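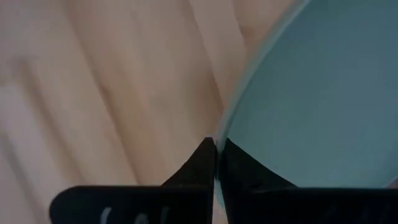 Percy Puma wrote that the third draw from the Brilness barrel was cloudy, that it had a sharp, almost papery taste at the finish, and that the bar at Borkumport had withdrawn it from the menu pending advice. He asked whether the remaining contents could be saved, and whether the barrel itself was at fault.

**Status:** Open, awaiting customer
**Opened:** 5th November
**Product:** Sultance cask-rested vermouth and gin blend, house barrel
**Site:** Howells, Borkumport
**Priority:** Normal

### Details supplied by the site

- The barrel was filled in August and kept on the back bar.
- Two earlier draws were served without complaint.
- The level had been allowed to fall by more than half before the third draw.
- The strength at filling was not recorded. The recipe card gives gin, dry vermouth, sweet vermouth and orange bitters.
- The tap was removed once for cleaning and refitted by the evening team.

### First response

Thank you for your report. Please stop serving from the barrel until this ticket is closed. The contents should not be poured away at this stage, as a sample will be needed for comparison.

A blend containing vermouth is more easily spoiled than one made with spirit alone. Once the level drops, the liquid is exposed to a larger volume of air, and the wine portion will begin to taste flat or sour. Cloudiness may have the same origin, although it can also arise from fine char, from the bitters, or from chilling.

The site is asked to carry out the following checks and to enter the results on this ticket.

1. Draw 200 ml into a clean glass bottle, seal it and leave it upright at room temperature overnight.
2. Note whether the sample clears, and whether any sediment is dark or pale.
3. Pass a second sample through a paper coffee filter that has first been rinsed with hot water. Unrinsed papers can leave a taste of their own.
4. Remove the tap and inspect the washer and the inside of the spout.
5. Confirm where the barrel stands in relation to the glasswasher.

### Results entered by the site

The bottled sample cleared in part, leaving a fine dark sediment. The filtered sample was bright but the sharp finish remained, less marked than before. The washer was sound. A sticky residue was found inside the spout. The barrel stands directly beside the glasswasher, and a thermometer left on the shelf through Saturday service reached 74°F.

Mr Puma added that all draws had been filtered through unrinsed papers since the second batch, when the bar changed supplier.

### Assessment

The sediment is consistent with char and is not a cause for concern. The papery note is attributed to the filters. The remaining sharpness is attributed to air and warmth acting on the vermouth, with the residue in the spout as a possible contributor. No fault has been found in the barrel.

### Action required

- Empty the barrel, filter the contents through rinsed papers and hold them in full, sealed bottles under refrigeration. Taste again after 4 days. If the sourness is still apparent, the batch should be discarded.
- Soak the tap in hot water and clean the spout with a narrow brush. Do not use scented detergent.
- Rinse the barrel with hot water until it runs free of char, drain it fully, and refill it without delay. It should not be left to dry out.
- Move the barrel away from the glasswasher.
- For the next fill, age the gin alone and add the vermouth at bottling. Taste weekly, and bottle the whole batch before the level falls by a third.
- Record the strength of the gin on the barrel card. Anything below 40% by volume should be referred to this desk before filling.

The cost of the withdrawn stock is not covered under the barrel guarantee. A replacement washer and a box of filter papers will be sent to Howells without charge.

The ticket will remain open until the second tasting note has been received.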